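Notes from the Software Bench

It has been a good long while since the software side of the house got a turn in this newsletter, so I hope you'll bear with me if I go on a bit. We have a new release of Bimico out, the planner and controller package that most of you know from the two-arm cells, and I'd like to tell you what changed, why it took as long as it did, and what I'd love for you to try before the September update.

Let me start with the part that people have been asking for (loudly, and mostly at lunch). The two arms no longer take turns by default. In the old planner, whenever both arms wanted to come into the middle of the table, one of them was handed a kind of hall pass and the other had to wait at its own side until the first was completely clear. It was safe, it was simple, and it made every session feel like two very polite people stuck at a doorway. Fasil Nigatu wrote that first version in a hurry and would be the first to say so, and he has been itching to replace it ever since.

The new planner treats the shared middle as a stretch of time as well as a stretch of space. Each arm publishes the path it means to follow over the next couple of seconds, with a padded shape around every link, and the other arm plans around where those shapes are going to be. If the two paths can't be squared, the arm with less distance left to travel gets to finish and the other slows down, and only if that fails does anyone stop. We ran 300 simulated sorting jobs at Fekardale before we let it loose on real hardware, and 17 of them ended in a standoff where both arms were slowing down for each other forever. That was a very funny thing to watch for the first two or three and then not funny at all. The cure was a tie-breaker that stays fixed for the length of a move, so the arms can't keep changing their minds about who goes first.

The desk-tidying task has been our main test bed for all of this, and I have grown very fond of it. Pens, markers, brushes, odd little tools, trays and baskets, all of it within reach of both arms and much of it in one another's way. It asks for tight work near the middle, with both grippers down low at once, and that is exactly the place where the old planner would give up and send somebody home.

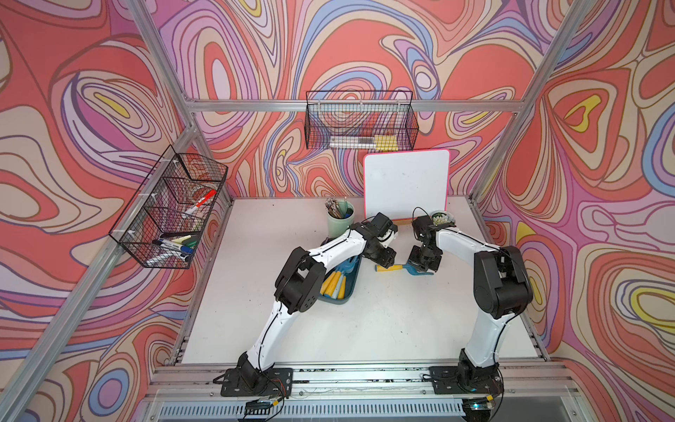
Does the new planner need a fresh calibration if my cell was already calibrated for the old one?

Your existing arm-to-arm calibration file will load as it is, but please run the short check that comes with the release before you turn on shared-middle planning. The old planner could live with a small error between the two bases, and the new one lets the arms pass closer together, so an offset that never bothered you before may start to matter. If the check comes back with a warning, do the full routine again.

Now for perception, which is Jinfeng Liao's corner, and she deserves far more room than I can give her. The big item is that the object tracker now keeps hold of things when an arm passes over them. Before, if a wrist came between the camera and a marker, the marker simply dropped out of the world model, and then came back a moment later with a brand new ID, and the task layer would cheerfully decide there was one more marker to put away. Jinfeng's fix uses the joint angles to work out which part of the view each arm is covering at any moment, and anything last seen behind that mask is held in place with a slowly fading confidence. It sounds obvious when you write it down! It took her six tries to get the fading right, and I have the chat logs to prove it.

She also spent a lot of time on backgrounds. Segmentation models that look wonderful against a plain wall can fall to pieces against a busy one, and we want people to be able to put anything they please behind their table. The training set for this release has many more bright, swirly, high-contrast patterns in it, and the tracker is a good deal calmer for it. Thin objects in front of open wire mesh are still the weak spot. If you keep markers in mesh baskets, expect the tracker to ask for a second look now and then before it commits to a grasp.

A few smaller things, in no special order. The log viewer, Leltetti, can now play both arms back on one timeline, with the planned path drawn as a thin line and the measured path as a thick one, and you can drag the two apart if you want to see the lag by itself. Gripper commands are stamped when they leave the controller and again when the gripper answers, so you'll finally be able to tell a slow gripper from a slow network. The Fujimoto config format is going away in the next release. There's a converter in the tools folder, and it keeps your comments, which I know matters a great deal to some of you (you know who you are, and your comments are lovely).

What would help us most right now is logs from awkward moments. If your arms hesitate, or pick the long way around, or one of them sits there waiting when you can plainly see there's room, save the session and send it along with a sentence or two about what you expected to happen. Fasil reads every one of them. Short clips are fine, messy ones are fine, and please don't tidy up the table first.

Last updated: 6/12/25

Contact the newsletter desk | Copyright, the Bimico team | Back to top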